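January 25, 2024

Fruit day! I've been meaning to sort out the fruit at work since we moved into the Pudbridge place, because everything has been living in one big heap by the kettle and the apples at the bottom go soft before anyone gets down to them. So after lunch I wiped the big white table and got going, a basket for this, a basket for that, and 80 minutes gone before I knew it (I'd told myself half an hour, ha).

I do love that red apple. It looked so good on the bare white table with the grapes and the wicker basket that I almost didn't want to put it away. 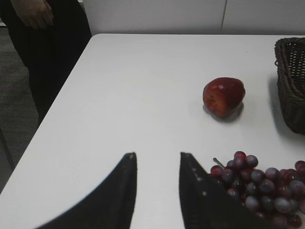 Grapes should go in the fridge the minute they're in the door, Hayat told me, and they shouldn't be washed until you're going to eat them. Well, fine, but the fridge is full of everybody's lunches! I said they'd be gone in 2 days anyway and got a look for it.

The lemons are my real worry. We order from Gimero and they never send the number I ask for, and people here only want a slice for their tea, so the rest sit around getting sad. I'm going to try the mesh basket for them, so the air can get in. If they still go bad by March I'll give up and buy the juice in a bottle.

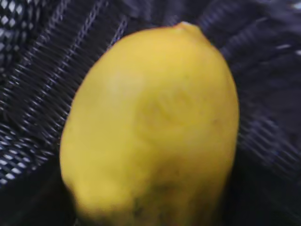

Lemon in the mesh basket, a few marks on it but I'm keeping it.

Need to ask for fewer next time. Also oranges, 5 this time, and some more tea bags. My feet hurt and I still haven't done the cupboard.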